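Notes for Unit 2, revised July 2024. Read with the problem sheet; the problem sheet assumes the notation below.

## 2.1 Springs as energy stores

A spring is any part that is meant to deform under load and return to its original shape when the load is removed. Coil springs get most of the attention in textbooks, but a bent strip of steel, a split ring, a paper clip and the gate of a snap hook are all springs in this sense.

For small deflections the force is proportional to the deflection:

 F = k x

where *F* is in newtons, *x* in meters and *k*, the stiffness, in newtons per meter. The work done in deflecting the spring from rest is the area under the line:

 U = (1/2) k x^2

Doubling the deflection doubles the force and multiplies the stored energy by four. Students lose marks every year by scaling both by the same factor.

## 2.2 The cantilever strip

Many small fasteners close by means of a strip fixed at one end and pushed at the other. Treat the strip as a cantilever of length *L*, width *b* and thickness *t*, with elastic modulus *E*. The stiffness at the free end is

 k = E b t^3 / (4 L^3)

The width enters to the first power and the thickness to the third. A strip twice as thick is eight times as stiff. A strip twice as long has one eighth the stiffness. In practice the designer picks the length to fit the product and then adjusts the thickness, which is sold in fixed gauges. The gauge step can be coarse enough that the width has to be trimmed afterward to reach the target force.

The peak bending stress occurs at the fixed end:

 s = 6 F L / (b t^2)

Substituting for *F* gives the stress in terms of deflection:

 s = 3 E t x / (2 L^2)

Note that the width has dropped out. For a given deflection, making the strip wider raises the closing force and leaves the stress unchanged.

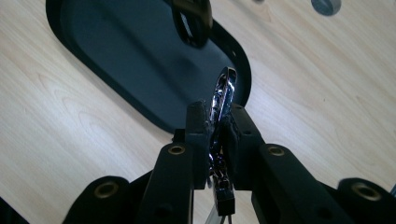
What happens if the peak stress goes above the yield strength?

The outer surface of the strip at the fixed end deforms permanently, and the strip does not return fully when released. This loss of return is called set. A strip that has taken a set closes with less force than it was designed for, or leaves a gap.

A small set is sometimes put in on purpose. The maker deflects each strip past its working range once, before assembly. The residual stress left behind opposes the working stress, provided that later loads act in the same direction. The operation is called presetting. It should not be used on strips that will be loaded both ways.

## 2.3 Fatigue

A strip that stays below yield can still crack after many cycles. The crack usually starts at a surface defect near the fixed end: a tool mark, a burr from stamping, or a pit under damaged plating. Three rules follow.

- Keep the stamped burr on the compression side of the bend.
- Use a generous radius where the strip meets the body.
- Bake high-strength steel after electroplating, to drive out hydrogen.

Results are reported as cycles to failure at a stated deflection. A single result means little. In the Saron test set used for the problem sheet, the shortest life was 1,924 cycles, and the same drawing gave much longer lives from other strips in the batch. Quote the low end of the distribution along with the mean.

## 2.4 Worked case

A strip has *L* = 20 mm, *b* = 5 mm, *t* = 0.5 mm and *E* = 200 GPa. It is deflected 2 mm at the free end.

 k = (200e9)(0.005)(0.0005)^3 / (4 (0.020)^3)
 = 3,906 N/m
 F = 7.8 N
 s = 3 (200e9)(0.0005)(0.002) / (2 (0.020)^2)
 = 750 MPa

This is above the yield strength of mild steel and within reach of a hardened spring steel. Check the supplier's sheet for the temper actually ordered.

## Reading and problems

Bodin, chapter on flat springs, through p. 92. Skip the section on tapered strips; it returns in Unit 4.

Problems 1 to 6 are due at the first meeting in August. Show units on every line. Problem 5 uses the Kutari strip data, where thickness is given in inches.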